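Revision: September. Applies to the Folalby earbud set and its charging case.

## 3. Storing and charging the earbuds

### 3.1 Before you start

- Wipe the charging contacts with a dry, lint-free cloth.
- Clear a flat area of the table. The case has a curved bottom and can tip over if set down upright without support.

> **Caution:** Do not use alcohol or glass cleaner on the contacts or the rim.

### 3.2 Putting the earbuds in the case

1. Hold the case upright by the body, below the rim.
2. Swing the lid fully open.
3. Lower one earbud into its well, stem first.
4. Release it when the magnet pulls it down.
5. Repeat for the other earbud and close the lid.

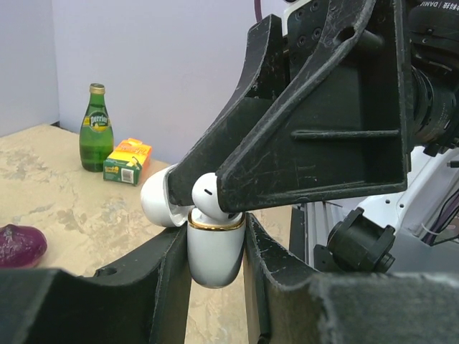 Each earbud must drop straight into its well. An earbud set down at an angle can rest on the rim and fail to reach the contacts. Check its position against the gold rim around the opening: while the round head still overlaps the rear of the rim, as it does at this point in step 3, the earbud is not seated. Keep the lid swung clear until both are in.

### 3.3 Charging

1. Connect the cable to the case.
2. Charge for 19 minutes before first use.
3. Disconnect the cable before moving the case.

**Note:** The case battery is rated at 900 mAh. Do not use a third-party dock.

### 3.4 Where to keep the case

Keep the case away from food. Crumbs and salt collect in the wells, and juice from cut produce corrodes the contacts. On a shared table, put groceries away first.

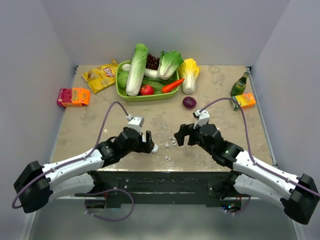
*Fig. 3-2. Tabletop with produce basket and snack bags.*

If food gets into a well, remove both earbuds, turn the case upside down and tap it lightly. Do not use a metal pick.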